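Holder for paper rolls, pale panel — screws or adhesive?

Usuga
Fitting a black roll holder in the workshop washroom. Rolls are 17 cm. Landlord wants no holes. Has adhesive held up for anyone?

Tronder
Adhesive pads, 7 months, no movement. Degrease first and leave it overnight before loading.

Poken
Disagree. Pads creep under a sideways pull. Mine let go in December. Two screws, done.

Tronder
Creep depends on the surface. On smooth panel it is negligible. On textured paint I would agree with Poken.

Usuga
Smooth, slightly curved. Does the curve matter?

Poken
Yes. A flat backplate on a curve touches along one line. Use thick foam tape or a shaped spacer.

Duván Restrepo
Check the front flap as well. If it hangs low, leave clearance for changing the roll — what looks like a white roll over a black holder in the second one, flap curling down.
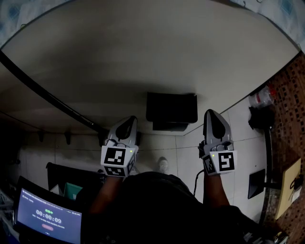
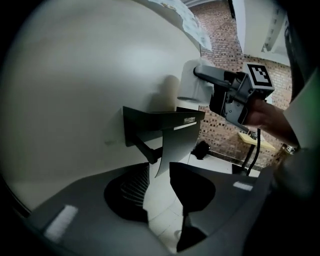 Reply from Usuga, July 28, 2020
Noted. Foam tape ordered, will try it before asking about screws.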